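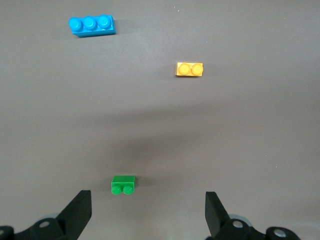 brickbin_42
Looking for advice on washing secondhand toy bricks in bulk. I bought a mixed lot from an estate sale in Steltville, 3,000 pieces by the seller's count, and it smells of basement. My usual method is a bucket of warm water with dish soap, a soak, then a rinse in a colander. It works for smell but leaves a dull film on top of the studs, worst on dark colors. On a brick like the blue one with the single row of three studs, the rims of the studs should catch the light, and mine mostly don't. Is the film soap, hard water, or wear? Municipal water, no softener.

tarn_ed
Hard water, most likely. Take ten of the bad ones, soak them in plain white vinegar diluted one to one, rinse, and dry with a towel. If the film goes, it was scale. If it stays, it is wear or old soap and you need a different approach.

plinth
Would not start with vinegar. Start with less soap. People use far too much. For a five gallon bucket I use one teaspoon and rinse twice. Residue from the soap dries exactly where water sits longest, which on a brick is around the base of the studs and inside the tubes.

tarn_ed
The OP said on top of the studs. That is not where soap collects.

plinth
The OP dries them on a towel, I assume stud side up. Drops sit on top of the studs too.

brickbin_42
Stud side whichever way they land. I spread them out and leave a fan on them overnight.

Washday
You can use a mesh laundry bag in a machine. Cold or warm, gentle cycle, no spin. I run 200 pieces per bag, never more, and have done it for years. Boros makes a fine mesh bag with a covered zipper pull that does not scratch. Keep out anything with stickers, print, electrical parts or clear plastic.

plinth
Machine washing scuffs them. I compared two batches from the same lot, one by hand and one in the machine, and the machine batch had visible fine scratches on the flat areas.

Washday
On which cycle?

plinth
Normal, with spin.

Washday
Then you tested a different method. Without spin the pieces barely move against each other. I agree that normal with spin will mark them.

grout_line
Two separate questions are getting mixed here. Smell and film. For smell, the soak does the work and the water temperature matters. Stay at or under 40 C (104 F). Hotter than that and you risk warping, and long plates go first. For film, do the vinegar test on a few pieces and read the result before you treat the whole lot.

Also check your drying. A fan moves air across the top, but the tubes underneath hold water for a long time. I shake each batch in a salad spinner first, by hand and slowly. It takes out most of the water that would otherwise leave spots.

brickbin_42
Results. Ten pieces in diluted vinegar for 25 minutes, rinsed, towel dried. Eight came up clear. Two are still dull on the studs and I can feel fine scratches with a fingernail, so those are worn. Scale for the rest.

tarn_ed
As expected. Use distilled water for the last rinse and you can skip the vinegar on the next lot.

plinth
I would still cut the soap.

brickbin_42
Cutting it too. Does anyone use the Sarel drying trays, the stackable ones with the slotted floor?

grout_line
I have two. The slots are wide enough that one-by-one pieces fall through. Fine for anything larger. Line them with window screen for the small stuff.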